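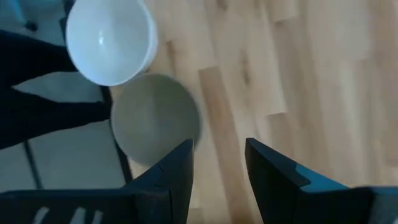
06/07/2019

I have worked at Kestow for long enough to have seen the crate lifts go in, then the barcode guns, then the new barcode guns. We take in used household goods from house clearances and hotel refits, sort them, clean them and send them out again in matched lots. Crockery is the biggest part of it, bowls most of all, and textiles come second. For as long as I have been there the sorting has been done by hand.

Since the spring we have had a Perron arm on the sorting side. It came through Milletti, who do the fitting and the training, and they left us with a folder and a phone number. The folder is good. The phone number is answered until four in the afternoon, and our late shift starts at two.

I said I would write something about what the job is like now, as a few people have asked and I keep giving them a different answer.

The first change is that I talk less. Sorting used to be two people facing each other with a pile between them, and you talked all day. Now one person minds the arm and the other does the things it can't be given yet, mostly glass, and those two jobs are at opposite ends of the room. I didn't expect to mind, but I do.

The second is that my wrists are better. Picking up a heavy bowl is nothing. Picking up 732 of them in a shift, which was our best count last year, is something you feel when you try to open a jar at home. I haven't worn the strap for weeks.

The arm is fine with bowls as long as they are apart from each other. Where one is close up against another it slows down, and sometimes it stops and waits for one of us to separate them. Cloth is worse. A plate is the same shape every time you look at it and a piece of cloth never is, and dark cloth gives it the most trouble. We have started pulling the dark textiles out at the door and doing them ourselves. That wasn't in the plan, but it saves a lot of walking over to press the green button.

There is a screen next to it that shows what it has done and what it has given up on. On our side of the building 41 of us use that screen or have to answer for it, and we were all given the same half day of training, including people who will never touch it. I would have liked less of the slideshow and more time with the thing switched on.

Pay is the part everyone wants to know about. Minding the arm is graded the same as sorting. The union rep has asked for it to go up a grade, because you are responsible for stopping it and for signing the sheet, and the answer is due in September. No jobs have gone. Two people who left have not been replaced — that is a different thing on paper, though the rota looks the same either way.

The other site, Galum, gets its arm after the summer. If you work there and you are reading this, ask for the 4 page short guide and not the full folder, and ask who restarts it on lates. It took us 5 weeks to get that second one in writing.

I am back on glass from tomorrow, so I will be at the quiet end for a while.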